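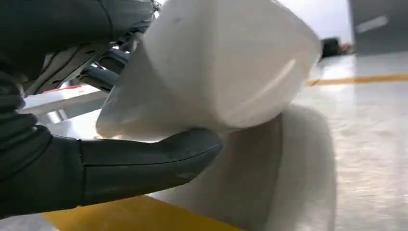

White plastic container, close up

Home > Forums > Kitchen & Pantry > Latest posts | Search | Log in
Filed under: Bulk Buying and Dry Storage

Storing a big sack of flour in a small apartment?

marrowbone_lane
Hi all, long-time reader and a pretty rare poster. My sister-in-law talked me into splitting a bulk order from Okoth Mill and I've come home with more bread flour than I've ever owned in my life. It's lovely stuff, I've already made two loaves and a tray of rolls, but the sack is sitting on my bedroom floor and I know that can't go on. I was thinking of white plastic tubs with good lids. Do I need to freeze it first? My grandmother kept hers in a drawer and we all lived, but she also baked every single day.

Tamás Vida
Welcome! Yes, freeze it if you possibly can. I do mine in batches, 7 days in the freezer, then let it come all the way back to room temperature before opening the bag, or you'll get damp flour and a whole new set of troubles. After that it goes in tubs in the coolest closet we have. I lost a whole sack to weevils one January and I'm still a little sore over it.

pennyloaf
I'm going to disagree with Tamás, with love. White flour from a decent mill keeps fine in a tight tub without any freezing. I've gone through nearly 300 pounds over the years and had bugs once, and those came in with birdseed. Whole wheat is another story — that goes rancid, so buy less of it and keep it cold.

Tamás Vida
Once was plenty for me! But I take the point on whole wheat, I should have said so.

W_Ogola
Wycliffe here, from the Turka baking group. Whatever you decide on freezing, please make sure the tub is sold for food. I used an old storage bin for my first sack and every loaf tasted faintly like a shower curtain, and my poor kids ate it for weeks out of politeness. Also write the date on a bit of tape and stick it on the side instead of the lid, as lids wander.

pennyloaf
Lids do wander. Mine are all on the wrong tubs right now.

marrowbone_lane
You're all so kind, thank you! My freezer is tiny so I think I'll freeze half, tub the other half straight away, and bake from the unfrozen one first. Is a screw lid worth the extra money over the snap kind?

W_Ogola
I like the screw kind, but my mother can't open them with her hands the way they are, so we have snap lids at her place and they've been perfectly good. Go with whatever you'll close properly every time.

Tamás Vida
Screw lid for me. And do put a few bay leaves in!

pennyloaf
Oh Tamás, not the bay leaves again.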